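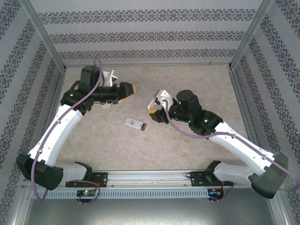 4.2 Demonstration at the open day

The second evaluation was made in front of visitors, during the open day at Cilley on November 5, 2019. We wanted to know if the two-arm cell keeps its behavior when people stand near it and ask for changes in the order of work. The cell was the same as in Section 3, and the control software was the Stisteck version which we froze in May.

Visitors could choose where the small part was placed before each handover. The operator, Mahfuz Seneviratne, put the part on the floor between the arms and started the cycle. He did not correct the motion by hand. In total 636 visitors came to the hall, but we did not record how many of them stopped at our cell.

Fig. 4. The two-arm cell with a small white part on the floor between the grippers. Both arms are mounted at the front rail.

Two kinds of difficulty were noted by the operator. When the part was placed very near to one base, the planner of Prendergast needed more time to find a path. When the part was turned strongly, the first grasp was sometimes given up and planned again. Similar effects are known to us from the laboratory trials, so we kept the same settings for the Caltora comparison in Section 5.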